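4.3 Checking the grip in the simulator

Run this check after installing Zimar Studio and before connecting the controller to a physical arm. It uses the sample project Lema, which loads an arm, a hand and one block with no floor or table.

1. Start Zimar Studio and choose File > Open Sample > Lema.
2. In the Scene panel, clear Ground Plane and Fixtures.
3. Set the physics step to 2 ms. Larger steps let the block creep between the fingers.
4. Open the Hand tab and enter a closing force of 6 N.
5. Click Grasp, then Lift. Wait until the status bar reads HOLD.

CAUTION: Do not click Export to Controller while the status bar reads SOLVING. A partial pose file will load without an error message.

When HOLD is reached, orbit the view until the wrist and the hand are both clear of the forearm. Zoom in if the block is hard to make out against the background.
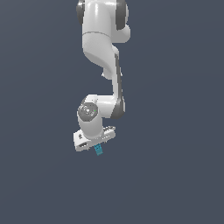 Figure 4-3. Arm with block held under the hand, background only.

6. Check that the block sits under the center of the hand. A tilt is acceptable if the block and the hand are tilted alike.
7. Open View > Contacts. Both fingers must be listed. If only one is listed, click Release, reset the block and repeat from step 5.
8. Choose Log > Save Pose. The default name is grip_215.

NOTE: With Ground Plane cleared, a dropped block keeps falling and does not reappear. Use Scene > Reset Block. Restarting the program is not needed.

NOTE: Projects made with the older Wustine plug-in store force in grams. Convert them with Tools > Units before step 4, or the hand will close at the wrong setting.

If the arm jumps when Lift is clicked, the joint limits file is missing or out of date. Copy limits.dat from the Sostow folder on the install drive and reload the project. Error 282 at this point means that the file was found but its version does not match the arm model selected in section 4.1.

Section revised August 28, 2022. R. Pattinasarany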